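Joints in the lane

A concrete road is laid in slabs, and the slabs move. They shorten in cool weather, lengthen in hot weather and curl slightly between the top face and the underside. The joint is where that movement is allowed to happen. Most repair budgets on residential lanes are spent within a hand's width of it.

The lane at Stosden was poured in 4 sections over one dry season. It serves houses on both sides and carries cars, scooters and the occasional delivery lorry. Sibel Kaplan has kept the maintenance log since the handover. Her entries for April list 52 metres of joint inspected, of which 7 metres needed raking out and refilling. The slabs themselves were left alone. Surface staining and light scuffing were noted and no work was ordered.

Shade matters more than the drawings allowed for. One length of pavement can sit in full sun while the verge beside it stays dark under the trees, and the sealant ages differently in each. Leaf litter collects along the kerb, holds moisture and gives weeds a start. Kaplan now has the edge strip swept before any joint is inspected, as grit pushed into an open seam stops it closing.
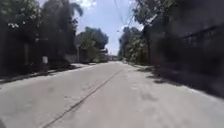
Conall Sheehan would have cut the joints square to the kerb. A skewed joint, he argues, leaves an acute corner on each slab, and acute corners break first. The usual case for the skew is that the two wheels of an axle cross at different moments, which softens the bump. At lane speeds he considers that gain too small to pay for the corners.

Kaplan accepts the point about corners and checks them separately. A corner that sounds hollow under a hammer is marked with chalk and sounded again at the next visit. If the note has changed, the slab is cored.

Filler is the other argument. Hot-poured bitumen is cheap, dark and quick to place, but it can stand proud of the surface if the joint is overfilled — a fault that tyres then spread. Silicone is recessed a few millimetres and costs more. The log records both, with the date of placing and the air temperature. The next round of sealing will use bitumen only.

Comments (3)

Zerrin Tatlı
We had silicone put in outside our house and it peeled within a year. The contractor admitted the faces had not been cleaned. Preparation deserved a paragraph.

Ákos Gulyás
Agree with Sheehan on the skew. Did the slabs have dowels? It changes the answer.

Hüsnü Kahraman
Please do one on tree roots. Ours have lifted a kerb and the council keeps sending someone to look at it.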